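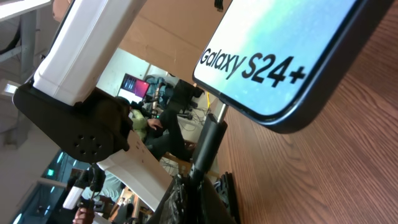 June, after lunch

Pavo arm, teleop through the Usitz leader. 19 demos in, five I'd keep. The rest have that hunting motion near the end where the operator (me, mostly) can't judge depth from the wrist view and pokes at it until something lines up.

Aisyah Majimbun reckons it's practice. I reckon it's lag. She measured roughly 300 ms on the link this morning, and the Lubis write-up claims you stop noticing after a while. I noticed.

Tried hand guiding for comparison. Smoother paths, but my forearm gets into the wrist view at odd moments and I don't trust a policy that has learned off my sleeve. Mutov settings left at default for both – haven't touched the damping.

The plan still says 1000 demos. I'd want to see a policy trained on a small clean set do anything at all before we sink that much labour into it.

To do: re-zero joint 4, log the lag with every episode, bin the hunting ones. Aisyah to drive the next batch so we can settle the argument.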